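How to Hot Wax a Bike Chain at Home
By Ourania Petridis
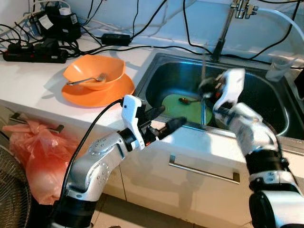 A waxed chain runs clean, and you can pick it up with bare hands without turning them black. The catch is that the first wax takes most of an afternoon, nearly all of it spent getting the factory grease off. After that, a rewax is short work. You need a flat surface, an outlet for the wax pot, and a few things you can take out of the kitchen for good. A fork is one of them. A plain one like the fork in the orange bowl is fine for lifting a chain out of solvent, and later for fishing it out of wax. Once it has been used for that, keep it with the bike tools.

These instructions are for a chain with a quick link, on a bike with derailleur gears. Mine is an 11-speed. The steps are the same for other speeds, but the quick link has to match the chain.

What you need

Quick link pliers
Chain checker
Mineral spirits
Denatured alcohol
Two glass jars with lids that seal
A small slow cooker, used only for wax
A thermometer that reads up to at least 200 degrees F
One block of chain wax
A length of stiff wire, such as a straightened coat hanger
Nitrile gloves and safety glasses
Rags

I use the Ollside wax block because the local shop carries it. Pieter Nel, who got me started on this, uses the Fourie pellets and is happy with them. Pellets melt faster. Either one will do, and I would not mix them in the same pot.

Step 1. Check the chain first

Put the chain checker on in several spots. If the chain is worn past the limit for your number of speeds, buy a new one and wax that. My last chain went 3,098 miles before it reached the limit, on mostly dry roads. Yours could be well short of that or well past it.

If the chain has been run on wet lube for a long time, think about whether the cleaning is worth it. It can be done, but it takes several extra baths and a lot of solvent. New chains are easier, even with the sticky grease they ship with.

Step 2. Take the chain off

Shift to the small ring and the smallest cog. Turn the cranks until the quick link is on the lower run of chain, and open it with the pliers. Put both halves of the link somewhere safe. Before you pull the chain out, take a picture of how it goes through the rear derailleur. There is a small tab in the cage on many derailleurs, and it is easy to put the chain on the wrong side of it later.

Step 3. Clean the chain

Work outside or in a garage with the door open, away from any flame, heater or pilot light. Wear the gloves and glasses.

Put the chain and both quick link halves in the first jar and cover them with mineral spirits. Close the lid, shake it for a minute or two, and let it sit for half an hour. Shake again. Pour off the dirty liquid into a marked container and repeat with fresh mineral spirits. Keep going until the liquid stays clear after shaking. A new chain usually takes me 4 baths. Tahira Gilani gets it done in three by leaving the first one overnight.

Move the chain to the second jar and cover it with denatured alcohol. Shake, soak for ten minutes, and pour off. If the alcohol turns cloudy, do it again. This takes away the film that mineral spirits leave behind, and wax does not stick well over that film.

Hang the chain up outdoors until it is completely dry. Do not speed this up with a heat gun or the oven.

You can save the used mineral spirits. Leave the container closed for a week, and the dirt settles to the bottom. Pour the clear part off the top and use it for the first bath next time. Take the sludge to a household hazardous waste site. None of it goes down a sink or a storm drain.

Step 4. Melt the wax

Set the slow cooker on something level, where the cord will not get caught by an elbow, a dog or a child. Put the wax in and turn it to low. Mine takes just over an hour to melt a full block. Do not melt wax in a pan directly on a stove, and stay near the pot while it is on.

Check with the thermometer. I put the chain in at 160 degrees F, but go by the instructions on your wax if they say something different. Make sure the chain has no trace of alcohol left on it before it goes anywhere near the pot.

Step 5. Wax the chain

Thread the chain onto the wire in loops, so that it hangs like a curtain, and lower it in slowly. Drop the quick link halves on the wire too, if they will fit.

Leave it for ten minutes, then move it up and down and side to side. You should see small bubbles come up as air leaves the rollers. Keep moving it now and then until they stop. The chain has to come up to the same temperature as the wax, so don't rush this part.

Turn the pot off and let it cool until a thin skin starts to form around the edge. Then lift the chain out slowly and hold it over the pot until it stops dripping. Pulling it from cooler wax leaves more on the chain. Hang it up for an hour.

Step 6. Break the links and put it back

When it is cold the chain will be as stiff as a stick. Bend every link over a piece of pipe or a broom handle, in both directions, until it moves freely. Flakes will come off, so do it over newspaper.

Clean the cassette, chainrings and derailleur pulleys before the chain goes back on. Any old oil on them will get into the wax. A rag and a bit of mineral spirits does it. Keep both well away from disc rotors and pads.

Refit the chain using your picture, and close the quick link. Put the link on the top run, hold the rear brake, and press down on the pedal until it clicks. Check the maker's notes on reusing links – some are meant for one use only.

Shifting may feel slow for the first few miles. Ride through all the gears and it will settle.

When to rewax

Listen to it. A chain that has started to sound dry needs wax, whatever the mileage. After a wet ride, wipe it down and rewax before it sits for long, or it will rust. For a rewax on a road bike, wipe the chain with a rag, rinse it in very hot water, dry it fully and go straight to step 4. There is no need for solvents unless oil has got on it.

Hilkka Nurmi keeps two chains for the same bike and swaps them, then waxes both together. I started doing this last September and it has cut the work a lot. Mark each one with a tag so you can keep track of which has more miles.

Leave the wax in the pot when you are done, with the lid on. I replace mine when it has gone dark gray all the way through.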